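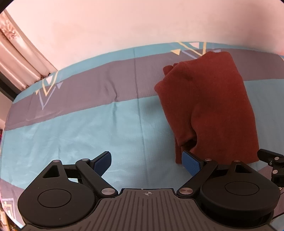 A list member wrote on 22 Jan 2025:

> Does anyone fold their heavy sweaters any more, or is everybody rolling
> them now? I have two shelves and a drawer, and I have tried both ways,
> and either the pile slides over or I can't get the drawer shut. I also
> hate the line across the chest you get from folding. Hangers are out, I
> ruined a good cardigan that way in August.

Hello all,

I still fold, and I do it on the bed, which is the only flat place in our place in Prirnmont that's big enough and at a height my back will put up with. I pull the sheet fairly smooth first (the striped one with the triangles is on this week) and then I have all the room I want to spread a sleeve out.

What cured the sliding for me was folding bigger. I used to make neat little squares because that's how the shops do it, and of course a thick knit squared up small is a sort of ball, and balls roll. Now I lay the sweater face down, bring the sleeves across the back, turn the sides in only as far as the shoulders need, and fold once from the bottom. If it's a really bulky one I leave it at that. It takes up more of the shelf, but it stays put, and the one fold lands lower than the chest. My rust-red one never comes out with crisp corners however I go at it, and I've quit trying – it's soft and it wants to slump, and it goes on top of the pile where it can slump all it likes.

For the drawer I would roll the thin ones and leave the thick ones out of it altogether. I bought a set of Pirivar drawer dividers a couple of years back and gave them away again after one winter, as they took up the room I needed for the sweaters! 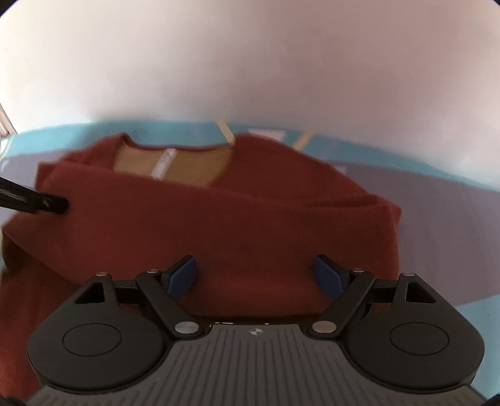

Another member asked me off-list whether it matters which way the neck faces, and whether I go by the care label or just treat everything the same. I told them I'd answer here in case it's any use to the rest of you.

I like the neck where I can get at it, so that I know what I've got hold of without unfolding the whole stack. With the rust-red one it's easy, as the inside of the collar is a mustardy tan and I can pick it out half asleep. As for the label, mine is a narrow white thing in the middle of the collar, and I do look before washing, but I've never gone by one for folding.

One more thing on the shelves. I keep 5 to a pile and no more, and the Egan cardigan I knitted from the Imia leaflet goes at the bottom, being the heaviest. I take the whole pile down and refold it when the seasons change, mostly to give the creases somewhere else to sit.

Would love to hear from anyone with deeper shelves than mine – do you go two rows back, or does the back row just get forgotten?

Warm wishes from Prirnmont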